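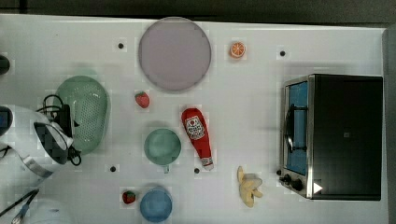
One warehouse customer told us that month-end stock counts used to mean two days of retyping paper sheets, and that with Zikbridge the numbers are in the system before the shift ends. Most of our customers come to us from paper or from a shared spreadsheet.

Zikbridge Stock Count by Gruvura

Zikbridge runs on Android phones and on most handheld barcode scanners. Staff scan a shelf label, enter a quantity and move on. Counts are saved on the device when there is no signal and sent when the connection comes back.

Managers assign areas from a web browser and watch progress by aisle. If two people count the same shelf and get different results, the shelf is flagged for a recount.

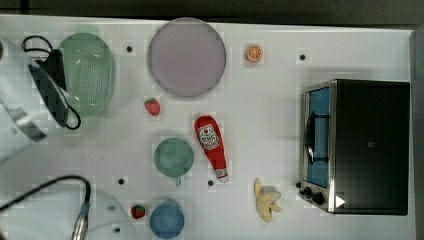 Finished counts can be exported as CSV or passed straight to your accounting package through the Popescu connector - sold separately.

Plans
Starter: 2 devices, one location
Team: up to 100 devices, unlimited locations
Site server: for companies that keep data in-house

Setup for a single location takes roughly 296 minutes including label printing. Existing item lists can be imported from a spreadsheet.

Phone support is open until 6 p.m. Contact Gruvura sales for a quote or a trial login.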